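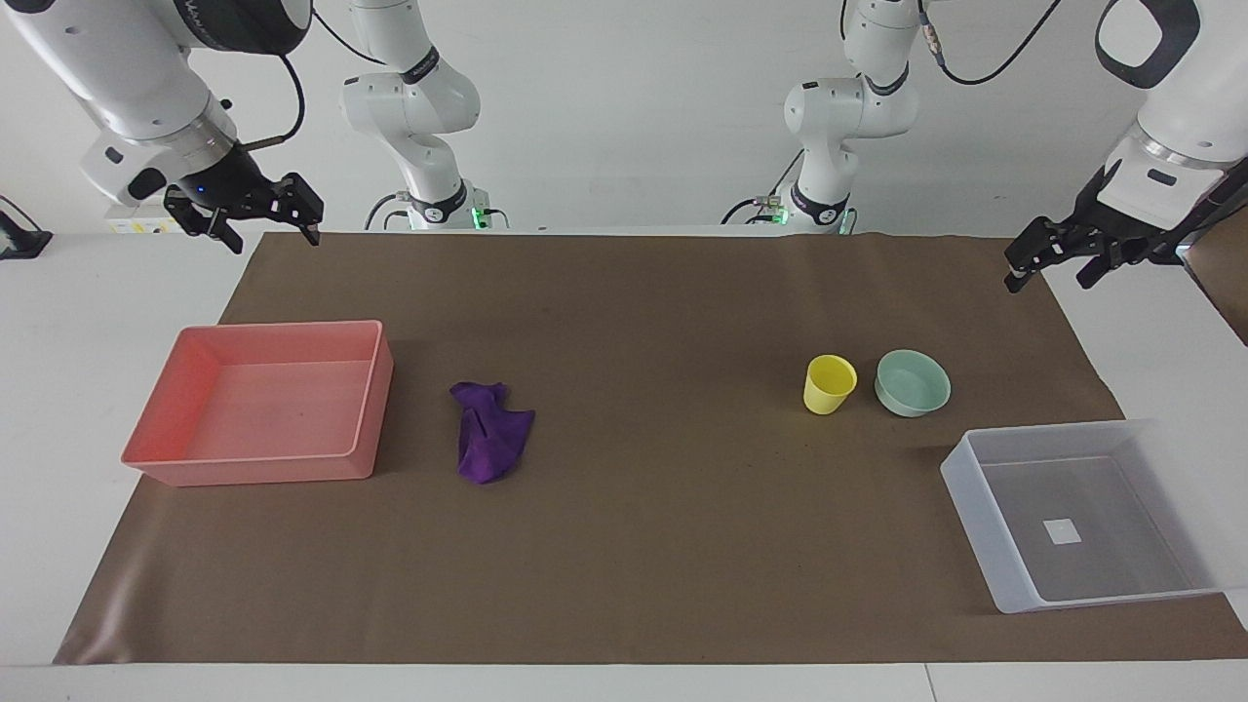 5.2 Failure during table clearing

Figure 4. Two-arm setup with the tray, cloth, cup, bowl and bin on the paper mat.

Of 653 trials, four ended in a protective stop. In two of these, the left gripper closed on the rims of the cup and the bowl together, and the arm halted on its force limit. The other two were joint faults in the right arm — both cleared after a restart. We count all four as failures in the results.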